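The Tablecloth Stays On

I used to be a bare-table person. Our dining table is a nice one, a solid old thing from a secondhand place in Birwood, and for years I thought covering it up was something only grandmothers did. Then I paid 60 dollars for a lace-patterned cloth at the Jikby market one June morning and, well, I have become the grandmother. I love it! It has been on there more or less ever since.

What changed is that the table stopped being just for dinner. We live in a small apartment with one decent flat surface, and that surface does everything. Taxes happen there. So do birthday cakes, sewing repairs and a very long board game that I'm pretty sure I was winning. A cloth makes all of that feel a bit more pulled together, even when there's a heap of stuff on top (and there is always a heap of stuff on top).

I did a little shopping around before I wrote this, and the range is wild. Vainio has a plain linen one for 90 dollars that feels wonderful and wrinkles if you look at it. Wudex sells a wipe-clean version for 21, and if you have toddlers, just buy that and skip the rest of this page. Mine sits somewhere in the middle. It's cream and white, with lacy diamonds set in squares and reddish-brown dotted lines running between them, and it hides crumbs like you wouldn't believe.

A busy pattern does have its downsides. Small things vanish on it. I lost a pearl button for most of a winter and found it in the middle of a diamond, in plain sight.
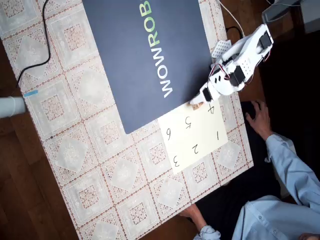

So now anything small or fiddly gets something plain underneath it. A dark mat is best, the thicker the better, and a sheet of paper will do for the rest. Paper has the bonus that you can write on it. I put big numbers on mine with a black marker and sort things by number, two rows of three, and whoever is sitting on the far side gets to read them upside down. Just do the writing somewhere else first - marker goes straight through, and I have the faint gray 7 to prove it.

For washing, I go cool and gentle, then hang it over the shower rail while it's still heavy so the creases drop out. I've never ironed it. My mother would be appalled, but she has a bare table, so she doesn't get a vote.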